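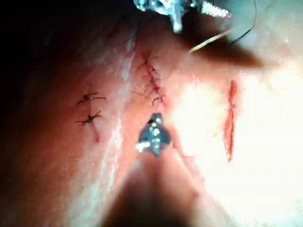 Interrupted stitches in dark thread, with the middle cut closed from top to bottom.

Come and sew with us! Bench helpers wanted for the Villalobos suturing practice room, December start

Hello, I'm Fidelina and I look after the practice room at Villalobos. We're getting busier (lovely problem to have) and I need two more people to help me run the evening stitching sessions. It's paid, it's part time, and you'd be working with me and with Custódio Magalhães, who teaches most of the knot tying and has more patience than I do.

What we do is simple enough. People book a bench, we set out the tissue, the thread and the instruments, and they practise closing cuts until their hands stop arguing with them. Mostly it's interrupted stitches, like the ones in the photo – one stitch, one knot, trim the ends, move down a bit and go again. I'm a stickler for spacing and for edges that meet properly without being strangled, so expect to hear me going on about both!

You'd be setting up before people arrive, cutting and laying out thread, walking round while they work, and having a quiet word when somebody's knots are slipping or their tails are a mile long. Afterwards there's the clearing up. I won't pretend that's glamorous: instruments get washed and dried, every needle goes in the sharps box, and the tissue goes in the yellow bin by the sink. Then the Dorix lamps get switched off at the wall, please, because they hum all night otherwise and the people upstairs complain.

Sessions run from 6 pm until 9 pm, with up to 10 people in the room. I'd want you there half an hour early and you'd normally be out by half past nine. Two evenings a week to begin with, more in the new year if you fancy it.

You don't need to be a surgeon. You do need to be able to tie a decent square knot with instruments and show somebody else how, slowly, more than once. Theatre nurses, vet nurses, students in their later years and retired people have all done well with us. If you're squeamish about a bit of red along a seam, this probably isn't your job.

Tea and biscuits are on me. Parking is behind the Fillosum building, free after five.

To apply, send me a few lines about yourself and a photo of something you've stitched (a practice pad is fine, wonky is fine). Put reference 3712 in the subject line or it'll vanish into the general inbox. Shortlisted people will be asked in for about an hour at the bench with Custódio.

Fidelina Marulanda
Practice room, Villalobos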